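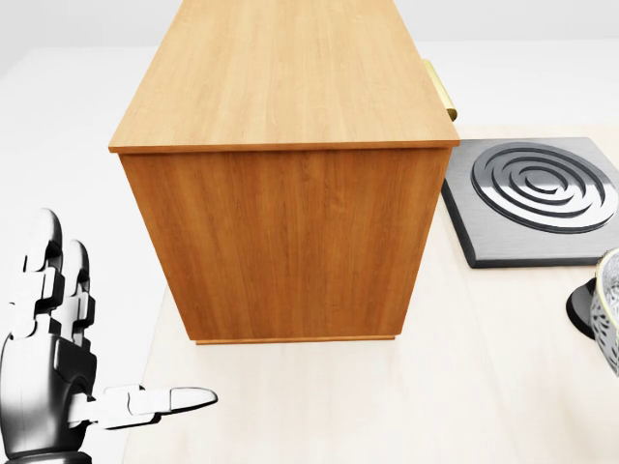

Jolanta W.
Blog owner, translator by day, reader of gossip pages by night

The two leads from Flundness are married, and I think I am the last person in Dundstead to hear it. My colleague told me at the coffee machine as if it was old news. She had seen it in the morning, before seven, on her telephone in the bus.

For people who don't watch it: Flundness is the series about the ferry company, now in its third season. He plays the captain who came back, she plays the lawyer who wants to close the harbour. On the screen they have kissed one time in 18 episodes, and it was a dream. So you can imagine how the fans are feeling this week.

I went to read everything, of course. The wedding was in September, in a small hotel in Macedo, with 60 guests and no photographers. The first page I read said that she wore her grandmother's dress. The second page said the dress was new and very expensive. The third one had no information about the dress but wrote 1,000 words about his previous girlfriend, who was not there and who has, as I understand, a perfectly good life of her own.

I don't like this last part. Each time a couple is happy, somebody must go and knock at the door of the person who was before. She was asked for a comment and she wished them well, and then the headline said she "broke her silence". What silence? She was at work.

But I am not better than other people, because I clicked on it.

What I enjoyed most was looking back at the old interviews. There is one from the promotion of the second season, where the presenter asks them if they are friends outside of work. He says "yes, very good friends" too quickly, and she looks at her shoes. I watched it when it was new and noticed nothing! Now I have watched it again four times and it is clear as water. In another one she corrects him about what he ate for breakfast. How would she know it?

Some fans on the Rorkov forum are worried that the series will become worse now. They say that when actors are together in real life, the tension goes away from the screen. I am not sure I agree with it. They were already together during the whole of season three, if we believe the dates, and the scene in the customs office is for me the best thing they have done. I had to stop it in the middle and make tea.

There is also a discussion whether she will change her name in the opening titles. I hope she keeps it. It looks nice in that thin blue lettering, and his is too long anyway – it already goes over the lighthouse.

The new season starts in spring. Before that I will watch the first one again, with the subtitles on this time, as the captain speaks into his collar and I missed half of it. If somebody has found the breakfast interview in full length, please put the link in the comments. The one I have stops just when he begins to answer.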